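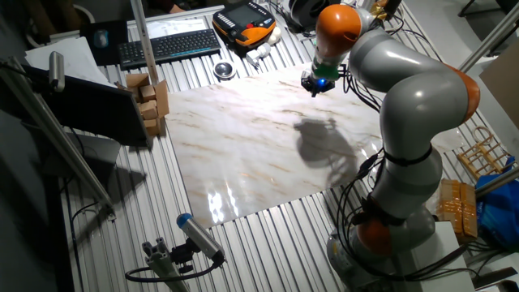
Ruleck Automation Review. We have now completed our assessment of the Feltetti bench arm kit, supplied to us by Llewellyn on a trial agreement in May. Our findings are set out in the posts that follow. Questions may be left under any of them and will be answered by the review desk.

Scope first. The kit is sold as a complete package for small workshops, teaching rooms and light packing benches: arm, gripper, wrist camera, teach pendant, mounting parts and a licence for the Zinden task software. We reviewed the standard package. Optional tooling was not supplied and is not covered.

Our interest was in ordinary handling work. Many buyers will not be placing identical parts into identical trays all day. They will be asking an arm to pick up a lid, a small container or a block from a bench top, and to put it somewhere useful. We wrote our task list with those buyers in mind.

Installation. The mounting parts are made for slotted aluminium tables and went on without modification. The printed guide is clear up to the point where the cables are fitted, after which it refers the reader to a web page. We would ask Llewellyn to put those pages back in the box.

Cable straps are supplied, but the guide gives no spacing for them. Too tight and the cable pulls when the wrist turns; too slack and the loops catch. We fitted ours twice before we were satisfied. A simple drawing would have saved a good part of an afternoon.

The pendant is well laid out. The buttons have a firm action and can be used in thin gloves. The menu wording is less good. "Hold" and "Pause" are separate commands with different effects, and the difference is explained only in an appendix.
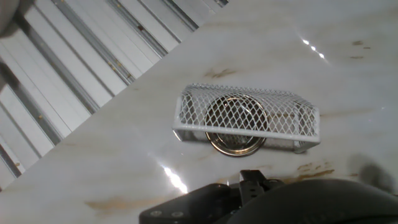

The wrist camera is the part of the kit on which we received most questions before the review. It gives the software a close view of the object and of the gripper at the same moment, and for the final few centimetres of an approach it is of real value.

Its weakness is shine. A polished surface returns the room lights as hard white patches, and the software may treat the edge of a patch as the edge of an object. Mesh is also difficult, as the software has to decide whether it is looking at the mesh or at whatever lies behind it.

Llewellyn's advice is to use a matt surface. That is sound advice and we would give it ourselves, but many benches in use are glossy and the sales leaflet makes no mention of the matter. We have asked for a plain statement to be added.

For this reason we carried out our handling work on a glossy marble-patterned surface. Buyers with a dull rubber mat should expect an easier time than we had.

We logged 801 attempts over the review period, across 36 set tasks. An attempt was recorded as complete only where the object was released in the correct place and the arm had returned to its rest position. The full log will be published with the written report.
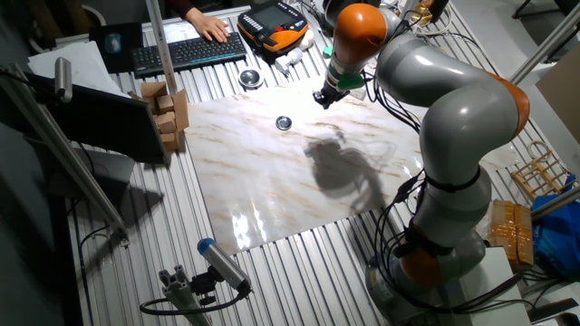 The bench during handling work with small round metal parts. The pendant lies to the right of the keyboard.

Round metal parts deserve a post of their own. They are low, they reflect light, and they may roll if gripped off centre. Under the default settings the gripper closes faster than we consider sensible for parts of this kind. Lowering the closing speed is permitted in the Zinden software – the setting is found under "Tool", then "Motion".

We recommend that new users lower that speed before doing anything else. The change costs little time on each cycle and makes the behaviour of the gripper much easier to follow by eye.

Teaching a new task is done by guiding the arm through the movement and saving points along the way. Staff with no earlier experience were able to save a simple pick and place in their first session. Editing a saved task is harder. Points are numbered and cannot be named, and a long task soon becomes difficult to read.

Space. Buyers should plan for more room than the leaflet suggests. The reach figure is measured from the base and takes no account of the elbow, which swings out to the side on some moves. Keep shelving and screens well away from that side, and walk the arm slowly through each new task before running it at working speed.

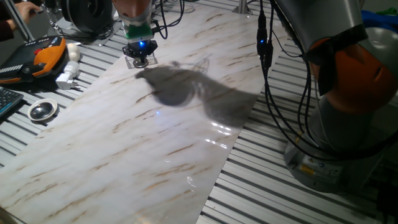 Clear plastic piece at the gripper, above the marble-patterned sheet.

Clear plastic remains a hard case for camera-led handling in general, and the Feltetti kit is no exception. We advise buyers whose work is mainly clear packaging to ask for a demonstration with their own goods before placing an order.

Shadows should be considered too. An arm working beneath ceiling lights throws a large dark shape over its own work area, and the shape moves as the arm moves. A second lamp set low at the side is a modest purchase and is worth making at the outset.

Support. We raised 4 queries with Llewellyn through the normal customer form, without giving our name as reviewers. All were answered. The replies on software were full and correct. The reply on spare gripper fingers gave a part number that does not appear in the current price list, and we have written again to ask for the right one.

Our rating is "Recommended with conditions". The conditions are a suitable surface, side lighting, and the reduced closing speed described earlier in this thread. Workshops unable to meet the first two should wait for the next release of the Zinden software, which Llewellyn states will deal with reflections.

The written report will be sent to Ruleck subscribers first and placed on the open page a month later. The trial kit goes back to Llewellyn at the end of the agreement, and no payment was received for this review.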